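Participants wanted: laundry and bed-linen folding study

Posted 21st December
By Kwabena Abugri

Husero is looking for people who fold their own laundry and have doubts about most of the advice on how to do it. I share the doubts. I have read plenty of articles promising a tidy closet by the weekend, and my sweaters still slide off the shelf. The study asks whether any folding method holds up in an ordinary bedroom, and I will not be surprised if the answer is a flat no.

What you would be handling

Soft things, mostly. Anything with a knit or ribbed feel is of special interest, as the tutorials tend to use stiff cotton shirts that would behave for anyone. 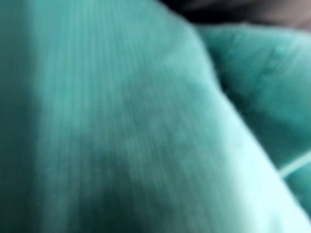 What we ask of you

You come in for four sessions. You pick up cloths and garments one at a time, fold them on a bed, and tell us what you think of the method. The Frandsen fold is on the list. Its fans say it saves hours. Bring that claim a raised eyebrow, please. A bed is a poor folding table, with a sheet that wrinkles under whatever you put on it, but it is where most people I know do the job. 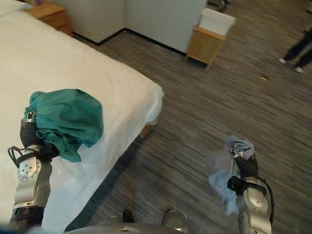 Do I need to be good at folding?
No experience is needed, and bad folders are welcome. If you stuff everything in a drawer and push, we would like to hear from you too.

Pay and practical matters

Each session pays $77 and lasts around two hours. You must be 18 or older and able to stand and bend over a low bed. We do not take people who sell storage products or run a home-organizing channel. You will not get a certificate, and I doubt your closet will look any different by August.

To apply, write a few lines to the Mista desk at Husero about the item you most dislike folding. Put "Cletamik" in the subject line. Expect a reply within 7 days.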